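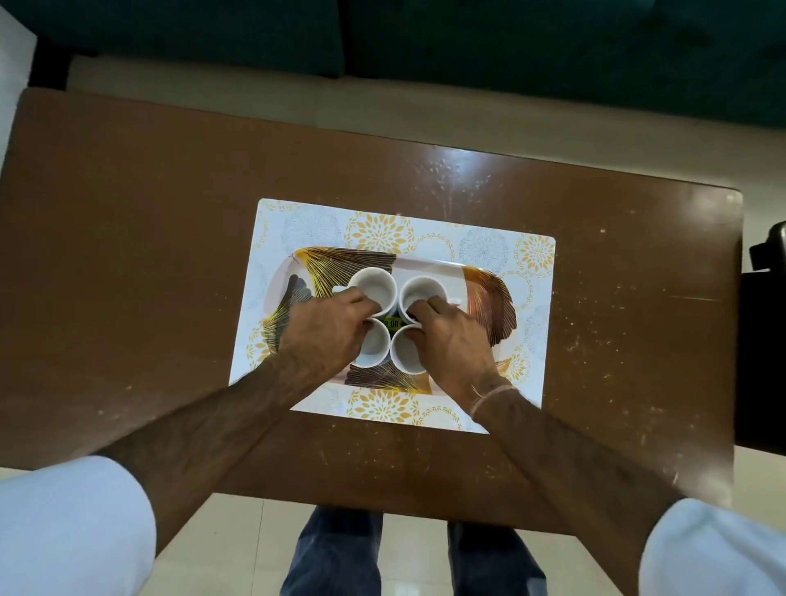 Four white cups on the ginkgo-leaf tray, with the flowered placemat underneath.

The Coffee Table Gallery: Does a Tray Really Help?

Every home magazine I pick up tells me to put a tray on it. Messy dresser, put a tray on it. Ugly ottoman, put a tray on it. I have been suspicious of this advice for years. A tray is a small table you set on your bigger table, and then you own two surfaces to wipe.

But my sister-in-law gave me one in June, and it has been sitting out ever since, so I decided to give the idea a fair hearing. The picture at the top is the full arrangement, or as full as I am willing to go. My notes on each piece follow. I paid for everything myself except the tray. Prices are what I paid and will probably be different by the time you look.

Posted by Treasa Mac an tSaoi, Dec 24, 2024

The tray
Big fan-shaped ginkgo leaves in gold, bronze, brown and black on a pale pinkish ground. I did not expect to like it. I had it down as a hotel lobby sort of pattern, and I still think the gold is a bit much at breakfast. Rounded corners, at least, so it doesn't catch your hip when you carry it through a doorway. The seller, Clostine, calls it a "statement piece." I have never wanted my crockery to make a statement.

The placemat
Mustard yellow and grey-blue on white, circles and flowers all over. Anybody with a design certificate will tell you not to put one busy pattern on another, and my daughter did tell me, twice. I think she's half right. The yellow and the gold get along fine. The grey parts are faint enough that you stop noticing them. What I can't tell you is whether the placemat does any good at all under a tray. It was $10 from Wevix, and I suspect I bought it for the color.

The cups
White ceramic, no pattern, thank goodness. I was tempted by a set with leaves to match the tray and I'm glad I left it in the shop. There is a limit. With this much going on underneath, plain white is the only thing I'd trust. They sit together two by two with the handles of the back pair turned outward, left and right, and that's the arrangement I'd suggest if your tray is on the small side. Handles pointing inward knock against each other and take up the room you were trying to save.

People ask if I stack them. No. I've chipped enough rims in my life, and a stack on a tray is an accident with a date on it.

The green numbers
There's a little screen in the gap between the cups, green and lit, reading what looks like 8.00. It's a tight fit in there. As decoration I give it low marks. Green does nothing for ginkgo leaves.

The table
Brown wood, slightly glossy, scuffed all over and worst toward the right. I have been told by several people to have it refinished, and a man in Prondbridge quoted me $170 for the top alone, which I thought was steep for making a table look like nobody eats at it. The overhead light shows up every streak on the far side. If you photograph your own table, be prepared for that. Mine looks perfectly decent from a chair.

This is where I'll give the tray people their due. Scratches draw the eye much less when there's something with gold leaves in the middle. I still call that covering up, and I notice that the magazines call it styling.

The hands
You'll see fingers over the cups, close in at the rims. Carrying several cups that way is what every waitress does with dirty ones and what my grandmother would have smacked us for doing with clean ones. Handles exist. On a crowded tray, though, there isn't always space to get at them, and this is a real mark against packing cups so close. If you want to lift them by the handle, leave a gap.

So, would I buy a tray?
With my own money, probably not at full price. The same tray was $23 in the fall sale and I would call that fair. It does keep four cups in one place, and it saves a second trip to the kitchen when there's company. It has not made me a tidier person, and the claim that it would "transform the room" is nonsense. The room has the same curtains it always had.

What I'd skip: matching coasters, the little brass bell, anything described as "curated," and the tray liner, which is a placemat that costs more.

What I'd keep: plain cups and one loud pattern. Two if you're stubborn like me.

Comments are open. If you own a tray and use it every day after about 10 months, write and tell me, and please say what's on it. If all it holds is the mail, I'd like to know that too.

More from the Mac an tSaoi house: Napkin rings, and why I gave mine away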